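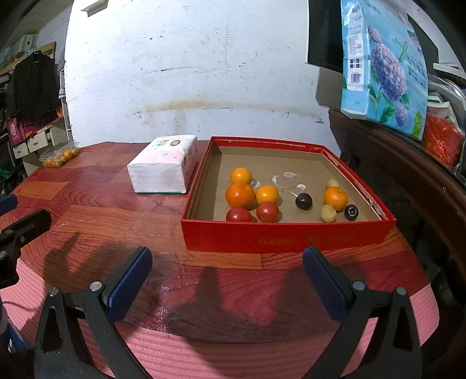
# furkia-sort

Perception and grasp planning for mixed small produce on a tabletop. The package takes frames from a gripper-mounted camera, finds each loose item and each item in a tray, and returns a ranked list of grasp targets with a suggested finger opening. It is the front half of the Junedico sorting stack. The controller lives in the `tandell` repo.

Current release: June 18, 2026. Maintained by Kazimiera Górecki (detection, labels) and Kidus Tesfamariam (planner, tooling).

## Install

```
git clone <internal>/furkia-sort
cd furkia-sort
pip install -e .
furkia fetch-weights
```

Python 3.11 or later. The planner runs on CPU. The detector will also run on CPU, but it is too slow for live use.

## Data

The detector was trained on 1,847 labeled frames from 142 episodes. Fourteen episodes are held out for testing and are never sampled from during training. The split is by episode, so do not reshuffle by frame.

Labels are one of:

- `orange` (tangerines go here too)
- `tomato`
- `plum`
- `potato`
- `kumquat_pack` (the whole container, one box)
- `tray`
- `ignore`

Each item also has a `support` field, either `table` or `tray`. The planner needs this. An item in a tray gets an approach from above with a raised wrist, and an item on the table can be taken at a lower angle.

Labels were redone in May after we found that plums lying in shadow had been skipped by one of the labeling passes. Older label files will load but print a warning.

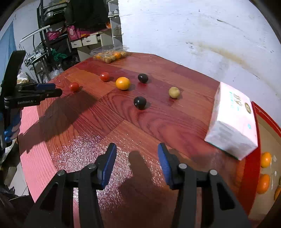

## Planner

The planner scores each target by clearance, reach and detector confidence, in that order of weight. Clearance is the free space on both sides of the item along the line the fingers close on. A shadow is not an obstacle, but early versions of the mask treated it as one and threw away good targets. On a table like this one, with the gripper's shadow falling between the fingers and bright reflections just past the tips, the old mask marked most of the near area as blocked. The current mask uses color and edge cues together and handles the shadow well. Reflections are still a weak point — see below.

Run it on a recorded episode:

```
furkia plan --episode path/to/episode --top 8 --draw
```

`--draw` writes an overlay for every frame. `--top` limits the list. Without it you get everything over the score floor, including targets you would not want to try.

If two grippers share the table, pass `--arms 2`. Each target is then assigned to one side, and anything inside the other gripper's keep-out zone is dropped until that zone moves.

## Known problems

- Glossy varnish: highlights on the wood are sometimes reported as small plums with low confidence. Raise `min_conf` to 0.5 if this bothers you.
- Dark red wood lowers contrast for plums and, less often, tomatoes.
- Stickers and stains on a tray floor can split the tray mask in two. Kidus has a fix on the `tray-merge` branch. Not tested on the Lanz camera yet.
- Items inside clear containers should not be offered as targets. They are if the container box is missed.
- Finger pads at the bottom of the view are masked by a fixed polygon. If you change pads, redraw it with `furkia mask-edit`.

## Changing the labels

Open a merge request against `labels/` and ask Kazimiera for review. Run `furkia check-labels` first. It fails on any item with no `support` value.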